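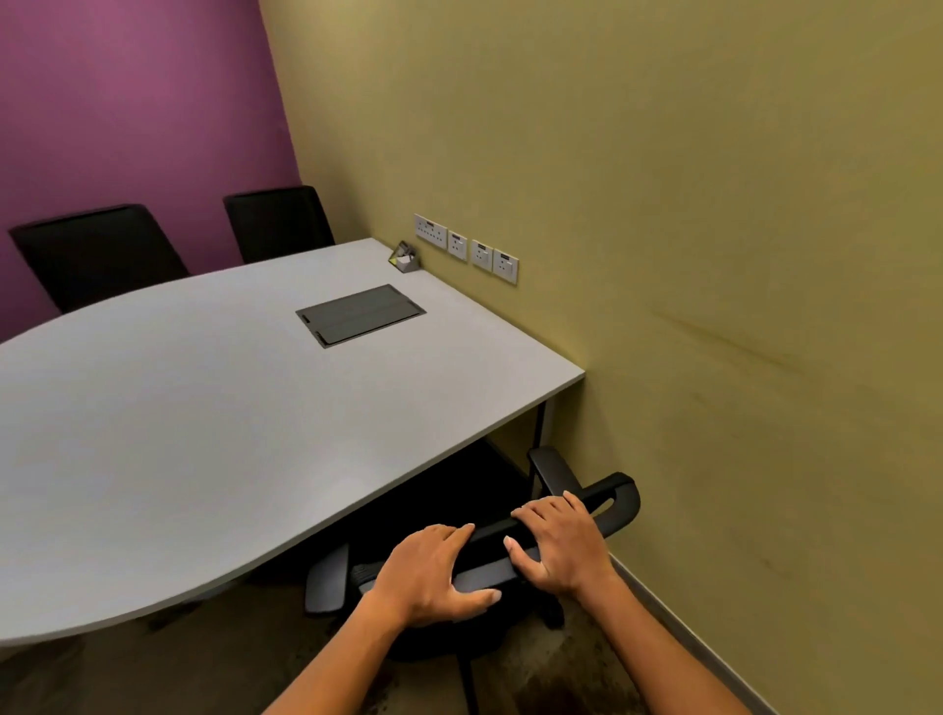
Research Q&A

Teaching a robot to tidy a meeting room, one chair at a time

Atieno Shemweta gets excited about furniture. Ask her about office chairs and she will be up out of her own within a minute, showing how the backrest swings away if you push on one side only.

"Look at that, it wants to turn!" she said, laughing. "People fix it with their other hand and never notice. A robot has to learn it from somewhere."

Shemweta leads the Brevano project, which trains a two-armed robot on recordings of people doing small office jobs, shot from head height so that the hands and the thing they are working on stay in view. Chairs were the first job the team took on. The group recorded 1000 short runs of people pulling chairs out and putting them back, in ordinary rooms with ordinary clutter.

Her colleague Kibet Koech handles the training side, and he was the one who wanted real rooms. The earlier set came from a lab with white walls and one table.

"It learned that lab beautifully," he said. "Then we took it next door and it was lost. Now we have purple walls, yellow-green walls, tables with a rounded side, dark carpet, armrests that go under the tabletop and armrests that catch on it. I love the ugly rooms best."

The part that surprised them both was how much the hands mattered. People rarely hold a backrest the same way with both. One hand may curl over the top edge while the other lies nearly flat, and Shemweta thinks the flat hand is doing the steering. When the team labeled grip and contact separately for each hand in 153 of the runs and trained on those labels too, the robot stopped spinning the chair so often.

"We had been treating the hands as a matching pair," she said. "I'd watched hundreds of these and I still missed it. It was Imani Okoth, doing the labeling, who came over and said the right hand is never doing what the left one is."

The new version was tried in 4 rooms it had no recordings from. In each room it got 10 attempts at sliding a chair under the table, and it did well in all but one, where the casters kept snagging on a thick rug. Koech has already asked for more rugs.

Next come drawers and cabinet doors, and Shemweta would like to get to folding chairs before the year is out. "Those pinch," she said. "So we'll go slowly, but I can't wait."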